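Windside Releases Grisby 5 Photo Editor With Faster Raw Processing

6/16/23

Windside today released Grisby 5, a new version of its photo editing program for Windows and Mac. The update opens raw files faster, adds a new noise reduction tool and lets users sort large shoots before importing them.

Grisby 5 reads raw files from 104 more camera models than the previous version. Full-size previews now load in the background, so photographers can start rating and tagging pictures while the rest of a memory card is still being read. Edits are stored in a small separate file and the original is left alone.

"Most of the mail we get is about waiting," said Rattana Sriwong, product manager for Grisby. "People come home with a full card and want to get to the good pictures. We spent most of this cycle on the import screen for that reason."
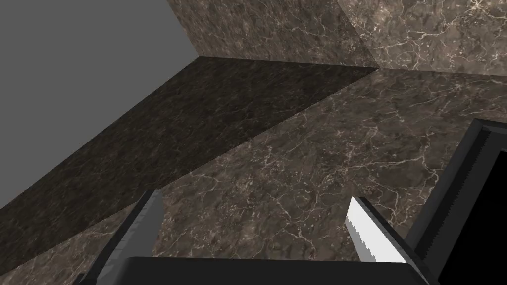 Computer-rendered view of a two-fingered gripper and marble-textured surfaces.

The noise reduction tool, called Fotden, has a single strength slider and a separate control for color speckling. It works on raw and JPG files and can be applied to a whole folder at once. Users who tried the public beta in May asked for a way to protect skin and fabric texture, and a brush for that purpose is included in the final release.

Other changes in Grisby 5:

Side-by-side comparison of up to four pictures
Export presets for print labs
Lens corrections that can be turned on or off for each picture
A darker interface theme
Keyword lists that can be shared between computers

Owners of Grisby 4 can upgrade free of charge from the Help menu. New users can try the full program for 10 days without entering a credit card. Catalogs made in Grisby 4 are converted the first time they are opened, and a backup copy is saved in the same folder. Catalogs from earlier versions must be opened in Grisby 4 first.

About Windside
Windside makes photo editing and cataloging software for home users and small studios. Its products include Grisby and the Charbonneau print layout program.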